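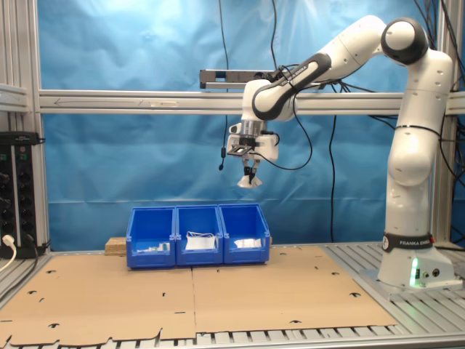 Section 3: Setting out your Sideo bins

Before you begin, do give yourself a clear stretch of table and a quarter of an hour or so, as it is much nicer to get this part settled before the supplies start arriving.

1. Lay a flat sheet of cardboard over the table. The box your Jatmont set came in will do nicely once it has been opened out.
2. Stand the three bins side by side towards the back, with the sloped, cut-away fronts facing you (this leaves plenty of room in front for sorting).
3. Keep folded cloths and masks in one bin, small boxes and papers in another, and crumpled paper in the last.
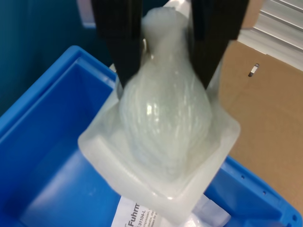 4. Lower anything in a see-through package gently over the rim, holding it by its narrow end, and let it settle before you let go.

Note: If a package has a paper label, leave it attached. You may well want the printed number when it comes to reordering, and it is surprisingly easy to lose!

Caution: Please don't squeeze rounded packages to make them fit. Put them down on the cardboard and make some space in the bin first.
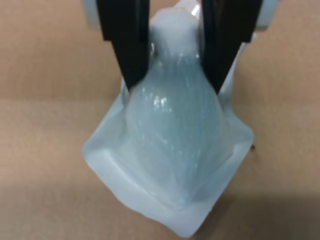
Photo: Piras / Fevuneck

5. When everything has a home, check the bins over every Monday, and wipe them out with a soft, barely damp cloth whenever they are empty.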